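The case against the tidy shed

Every September the Wornthorpe council sends around a leaflet urging us to declutter. This year's says a clear garage is a clear mind. I read it standing in my garage, which is neither, and I'd like to know who worked that out and how.

The decluttering trade has done well from the idea that anything unused for a year is a burden. Edmund Zalewska, who runs weekend courses on it in Biltness, charges $83 a head and tells people to keep 3 screwdrivers. Which 3? He didn't say when I wrote to ask. His own brochure claims the average household holds 3576 items it doesn't need. I'd be interested to see the list, and to know who decided about the colander.

My neighbour Aled Jarman took the course and cleared out the lot. By winter he was buying back clamps, paint trays and offcuts at full price, and borrowing the rest from me. The skip alone had cost him $1285. I'm told he felt lighter, and I don't doubt it.

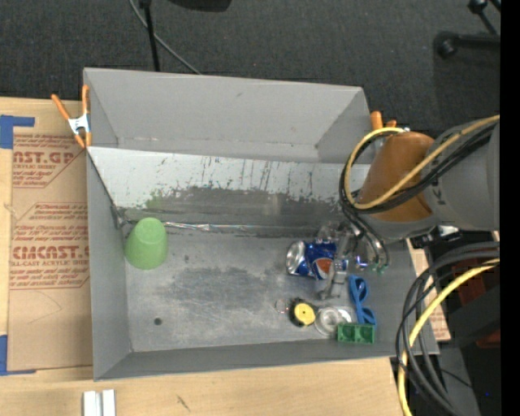 A scuffed metal bin, two orange clamps and a flattened sheet of cardboard.

None of this is a defence of hoarding. There are people who can't reach their own kitchen sink, and they need help and patience. But most of us are only guilty of keeping things that might come in handy, and our grandparents would have called that common sense. Somewhere along the way it became a character flaw, at the same time as shops began selling matching tubs to put it all in.

So I'll be keeping the jars of odd bolts and the good bits of cardboard. The council's leaflet has gone on the pile too, as it's blank on the back.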